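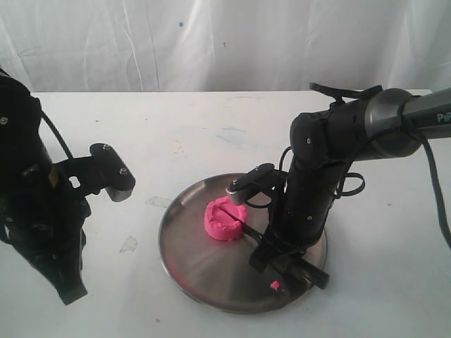 Pink play dough on a round stainless steel tray.

Household Tips for Families Supporting an Older Person at Home
Romthorpe Home Support, Family Information Sheet
Revised 18 November 2022

Small changes to the household routine can help an older family member stay safe and comfortable in their own home. The suggestions in this sheet were collected from our home support workers and reviewed by Haris Ghumman, Coordinator of In-Home Services. They do not replace advice from a doctor or occupational therapist.

In the kitchen

Keep the items used every day between waist and shoulder height. Heavy pots should be stored beside the stove, on the side of the stronger hand. A damp cloth placed under a mixing bowl or cutting board will stop it from sliding, and is helpful for anyone who cooks with one hand.

Jars that are hard to open may be gripped with a rubber glove. Pour milk and juice into smaller jugs holding no more than 300 millilitres. Label leftovers in large, dark print and discard them after two days.

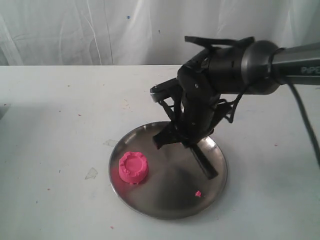 Kettles should be filled with a cup and only to the level needed. Clients who have trouble judging when a kettle is full may prefer a model with a clear water window. Cords must be kept well back from the edge of the counter.

Trays and tabletops

A tray with a raised rim will contain spills and small items such as buttons, beads or craft materials. Wash stainless steel in warm water with a little dish soap, rinse it and dry it at once with a soft towel to prevent water spots. Steel wool and scouring powder will scratch the surface and should be avoided. 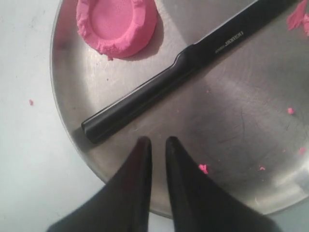 A flattened piece of dough on the tray. Fine scratches show in the metal.

Play dough and similar modelling materials may be offered as a gentle hand activity where the person enjoys them. Allow pieces stuck to fabric or carpet to dry fully, then brush them off. Store the dough in a sealed container, and do not leave it within reach of a person who may mistake it for food.

Marks on a white tabletop can often be lifted with a paste of baking soda and water. Test a hidden spot first, rub lightly and wipe with a clean cloth.

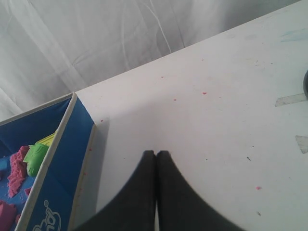 White tabletop with draped fabric behind.

Bathroom and hallway

Remove loose mats, or secure them with non-slip backing. Place a night light between the bedroom and the bathroom. Towel rails are not designed to bear a person's weight, and proper grab bars should be installed by a qualified tradesperson.

Families in the Storness area may request a home safety visit by calling the office, extension 237. The next review of this sheet is planned for May.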